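Small-print legibility on flexible packs: revised test at Grester

Grester has revised its print legibility check for foil and film packs, with effect from February. Samples are now read under two lighting levels, 100 and 2000 lux, at a fixed viewing angle. The old method used the brighter level only and passed too many matt grey backgrounds. Ingredient text is scored separately from the nutrition table. A pack fails if either falls below grade 4. Hadiza Idahosa at Benkirane has the draft worksheet; comments should quote reference 3707.

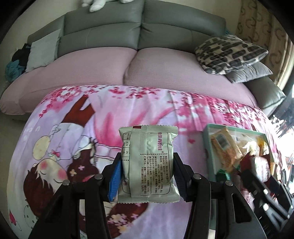 Recent items
Seal strength: notes from the Nevar trial
Date coding on curved surfaces
Trekinari ink supply update

Last updated: Sunday, November 24, 2024
Contact | Copyright Grester | Back to top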